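Flotilley Robotics Club: Questions We Get a Lot
Updated August 8, 2022

Hi! I run the club, I answer the inbox, and I get the same dozen or so emails every fall, so I finally typed it all up.
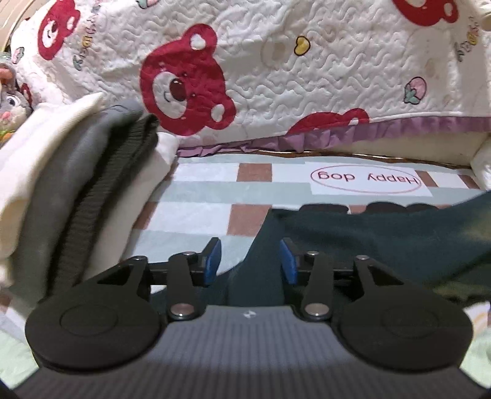

Our big project this year is laundry, by the way, so a lot of the questions are about that.

Laundry? Really?
Yep! Cloth is hard for robots. A block stays the same shape when you grab it, and a sweater turns into a different sweater every time. The students picked it themselves (I was pushing for a chess robot and got outvoted badly).

What do new members do first?
You'll spend your first couple of meetings on the hand-held gripper. You squeeze, it closes, and you pick up clothes and blankets with it while we record. We call that set of recordings Pakier, and we're up to 3081 of them. I thought we'd be sick of it by now, but people get weirdly competitive about tidy folds.

Do I need to know how to code?
Nope. If you do, great, we'll put you on Clasto, our sorting program that goes through the recordings and flags the bad ones. Last spring it threw out 363, and almost all of those were mine, so don't worry about being clumsy.

How old do I have to be?
At least 12. Younger brothers and sisters are welcome on demo night, just not at the workbench.

How often do you meet?
Twice a week during school, for 2 hours each time. Come to one or both. We start back up in September.

Are you competing this year?
We're entering the Ogura Challenge again, in the household chores group. Last time our arm dropped a towel on the judges' table and then very carefully picked up the tablecloth. We're hoping to place higher!

Can I donate old clothes?
Please do, as long as they're clean. Baby blankets, sweaters, anything with ruffles or ribbing or a loud print is great. Plain white T-shirts we have plenty of, thank you.

What should I bring?
A water bottle and a snack without nuts. Tie back long hair on days we're using the arm.

I missed sign-ups. Can I still join?
Probably! Send me a note through the contact form and I'll write back when I see it, usually late at night.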